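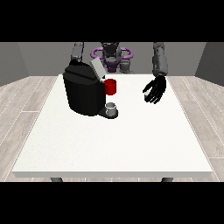
工单主题：馆藏目录系统迁移后检索结果缺失、排序异常
提交单位：Esfahani 图书馆联合服务处
受理单位：Bavby 信息系统支持中心
涉及系统：Sovura 馆藏目录平台、Gekix 索引服务
提交人：Simin Hashemi（编目部）
处理人：Roya Mahmoudi（二线支持）
优先级：高
当前状态：已解决，待归档

一、问题描述（提交人填写）

本馆于十一月完成馆藏目录由旧系统向 Sovura 平台的迁移。迁移完成后，编目部在例行抽查中发现，部分波斯文及阿拉伯文题名的书目记录在公共检索界面中无法命中。以题名首词检索，返回结果为零；以系统控制号检索，则可正常打开该记录，各字段内容完整，馆藏地及索书号均无误。

另有读者反映，按题名排序时，部分记录被排列在全部结果之末，与其应有位置不符。阅览部已就此接到多次询问，目前由咨询台馆员以控制号代为查找，工作量明显增加。

经编目部导出比对，受影响的记录共 1,204 条，主要集中于地方文献与古籍影印本两个馆藏类别。西文及中文记录未发现同类情况。

恳请贵中心尽快核查原因，并告知在问题解决之前，编目部是否应暂停对上述记录的修改。

二、受理回复（一线支持）

来件已收悉，现已登记并转二线处理。在初步核查完成之前，请编目部暂停对受影响记录的批量修改，单条修改不受限制。请补充提供以下材料：

1. 三至五条可稳定复现问题的记录控制号；
2. 检索时所输入的原始字符串，请以纯文本文件提供，勿粘贴于文字处理软件后再行转存；
3. 编目客户端的版本号及所用输入法名称；
4. 迁移时生成的字段映射表。

三、补充材料（Simin Hashemi）

所需材料已上传至工单附件区。补充说明如下：

编目客户端均为迁移时统一安装的版本，各工作站一致。输入法方面，编目部使用标准波斯文键盘布局，阅览部公用检索终端则沿用原有的阿拉伯文键盘布局，未作调整。

在准备材料时注意到一个情况：同一题名，在编目工作站上输入可以检索到其中一部分记录，在公用检索终端上输入则检索到另一部分记录，两者并不重合。是否与键盘布局有关，请贵中心判断。

字段映射表为迁移项目组移交的最终版，其中“规范化规则”一栏为空白。该栏在项目验收时未列为必填项，本部门此前未予注意。

四、第一次排查记录（Roya Mahmoudi，09:20）

依据所附控制号，在测试环境中复现了检索缺失现象。过程如下。

首先核对书目数据库中的原始数据。样本记录题名字段存储正常，未见截断或乱码，由此可以排除迁移过程中的数据丢失。

其次核对 Gekix 索引服务中的对应条目。样本记录均已建立索引，索引条目数与数据库记录数一致，未发现漏建情况。

再次核对字符编码。将样本题名逐字转换为码位后发现，波斯文字母“ی”与“ک”在不同记录中使用了不同的码位。部分记录采用波斯文码位（U+06CC、U+06A9），部分记录采用阿拉伯文码位（U+064A、U+0643）。两组字符在多数字体中的字形相近，处于词中位置时几乎无法以肉眼分辨，但在索引服务中被视为不同字符。

旧系统在建立索引时会自动将两组字符归并，此项处理内置于旧系统程序之中，未见于任何配置文件。迁移后的 Gekix 索引服务须由管理员显式启用规范化规则，而当前配置中未启用。

初步结论：检索缺失系字符规范化规则未启用所致。排序异常的原因尚待进一步核查。

五、临时措施

在正式修复之前，请咨询台及编目部按下列方式处理：

检索波斯文题名未获结果时，可改用另一种键盘布局重新输入同一题名，再行检索。两种布局均无结果的，请以责任者或出版者字段检索，或以控制号直接调取。

请勿为使记录可被检索而手工改写题名字段。手工改写将造成同一作者的规范记录与书目记录不一致，后续清理成本较高。

六、第二次排查记录（Roya Mahmoudi，14:45）

针对排序异常，另行抽取记录核查。结果显示，排列于末尾的记录，其题名字段开头均含有一个不可见字符，经识别为从右至左标记（U+200F）。该字符在检索界面及编目客户端中均不显示，但参与排序键的计算，致使相应记录被置于序列末尾。

查阅旧系统导出日志，该字符系导出程序在处理双向文本时自动添加，仅出现于题名字段首位，未见于责任者、出版者等其他字段。此问题与字符规范化问题相互独立，须分别处理。

此外，部分题名词中含有零宽非连接符（U+200C）。该字符在波斯文书写中具有正字法意义，不得删除。规范化规则中应将其设为“索引时等同于空格与无间隔，显示时保留”，以便读者以不同写法输入时均可命中。

七、修复方案

经与 Esfahani 图书馆联合服务处确认，采用下列方案：

（一）在 Gekix 索引服务中启用波斯文字符规范化规则，将阿拉伯文码位的“ي”与“ك”于索引阶段归并为对应的波斯文码位。检索词在提交时执行同一规则。书目数据库中的原始数据不作改动。

（二）在排序键生成规则中，忽略题名首位的方向控制字符。

（三）对零宽非连接符，按前述第六项所列方式处理。

（四）规则启用后，对受影响记录重建索引。为避免影响日间服务，重建工作按每批 200 条分批执行，安排于闭馆后进行。

（五）将全部规范化规则补录至字段映射表，由双方各存一份。

关于方案（一），编目部曾提出是否应同时统一数据库中的原始字符。我中心意见为暂不处理。地方文献中有相当数量的阿拉伯文题名，其“ي”与“ك”本应采用阿拉伯文码位，如不加区分地统一替换，将造成新的错误。确有必要统一的，应由编目部依据语种代码逐类审定后另行提交变更申请。

八、测试环境验证

上述规则先行部署于测试环境。以附件所列样本记录进行验证，两种键盘布局下的检索结果已完全一致，题名排序恢复正常。

验证过程中发现一项次生问题：规则启用后，有 39 条记录在检索结果中出现重复显示。经查，此类记录在旧系统中即为重复著录，同一文献分别以两种码位各著录一次，因此前无法同时命中，未被查重程序识别。该问题属于数据质量范畴，不影响本次修复的上线，清单已另行导出并附于工单。

九、编目部意见（Simin Hashemi）

测试结果已复核，同意上线。

重复记录清单已收到，编目部将逐条核对后合并。合并时以著录较为完整者为主记录，另一记录的馆藏信息转入主记录后予以删除。其中有三组题名相同而版本不同，不应合并，已在清单中注明，请贵中心在后续运行自动查重时将其排除。

另请确认：索引重建期间，读者预约功能是否受到影响。部分受影响记录已有读者预约，如需暂停，本馆须提前张贴通知。

十、答复（Roya Mahmoudi）

索引重建不涉及流通模块，预约、续借及归还功能均可照常使用，无须暂停。重建期间，处于当前批次的记录可能短时无法通过题名检索，但仍可通过控制号及条码调取。

上述三组题名相同而版本不同的记录已加入查重排除列表。该列表保存于 Sovura 平台“数据维护”菜单下的“查重例外”页面，编目部管理员具有编辑权限，今后可自行增补。

十一、上线及结果

规则已部署至正式环境，各批次索引重建均正常完成，日志中无报错记录。第二批次执行时曾因备份任务占用磁盘而自动等待，备份结束后继续运行，未作人工干预。

上线后，编目部以原始比对清单进行全量复查，受影响的记录均可在两种键盘布局下以题名命中，排序位置正确。咨询台的代查措施自即日起停止。

十二、后续事项

1. 公用检索终端的键盘布局是否统一更换为波斯文布局，由阅览部自行决定。规范化规则启用后，两种布局均可正常使用。

2. 迁移项目文档中的字段映射表模板，已将“规范化规则”一栏改为必填项，适用于此后所有非拉丁文字馆藏的迁移项目。

3. 编目部提出，责任者规范文档中亦可能存在同类码位混用情况。该事项不在本工单范围之内，请另行提交工单，并在“关联工单”栏注明本工单，以便沿用本次排查所得材料。

4. 日后如再次出现题名检索无结果的情况，请在提交工单时一并注明检索终端所在位置及所用键盘布局，并以纯文本形式附上检索词。

5. 旧系统导出程序添加方向控制字符的问题，已通报其他尚未完成迁移的成员馆，并附处理办法。

工单处理完毕后，如在归档前再次发现同类问题，可直接在本工单下回复，无须重新提交。归档后的工单仅供查阅，不再接受回复。

最后更新：17:10，Roya Mahmoudi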